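Section 4. Working with the hand grippers at the sorting station

Applies to the Preltby returns room and both benches at Drodska. Read section 3 (charging and storage) first.

4.1 Before the shift

1. Take the gripper shown against your name on the rota. Log in at the terminal with the same number.
2. Check that the yellow fingers open and close freely and are seated level.
3. Wipe both round sensors with the dry cloth from the kit. Do not use spray.
4. Wait for the red light. If it has not come on after 15 seconds, put the gripper back on charge and take another.

Note: The label with the code must stay readable. Report a torn label to the shift lead before you start.

4.2 Handling soft goods

1. Bring the fingers to the cloth with the slots parallel to each other.
2. Close on a gathered fold. A single flat layer will slip.
3. Lift, pause, and carry the item to its place.
4. Open the fingers fully before moving away.

Work at your normal speed. The Tunow system learns from the way you pick things up, and hurried or exaggerated movements have to be removed later.
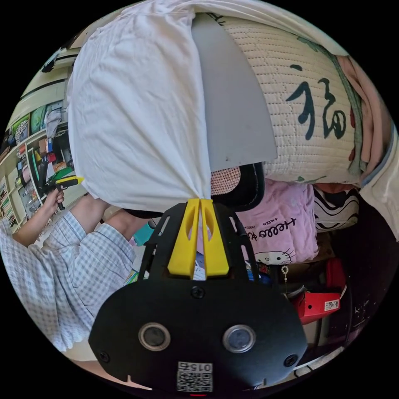

Hettiarachchi, asked for comments on the draft of this section, wrote that the steps were clear but that people on the benches wanted to know what happens to their hours once the arm is doing the folding. The answer given to staff in March is repeated in 4.3.

4.3 Changes to your work

The arm will take over plain folding and bagging first. Mixed piles, damaged items and anything with beads, cords or loose fastenings stay with staff. Bench hours are unchanged for 16 weeks after the arm starts. Anyone moving to checking work is trained in paid time.

Gripper recordings are not used to measure individual speed. Supervisors do not have access to them.

4.4 Cautions

Caution: Stop after 55 minutes and rest your hand and wrist. The terminal will remind you, but do not wait for it if your grip is sore.

Caution: Keep fingers, sleeves and lanyards out of the gap between the yellow fingers while they are closing.

Caution: Do not loosen the small black screws on the gripper body. Faults go to the help desk, extension 914, with the gripper number.

4.5 End of shift

1. Log out at the terminal.
2. Remove any threads or lint from the slots.
3. Return the gripper to its own cradle and check that it is charging.

Section last revised Dec 10, 2025.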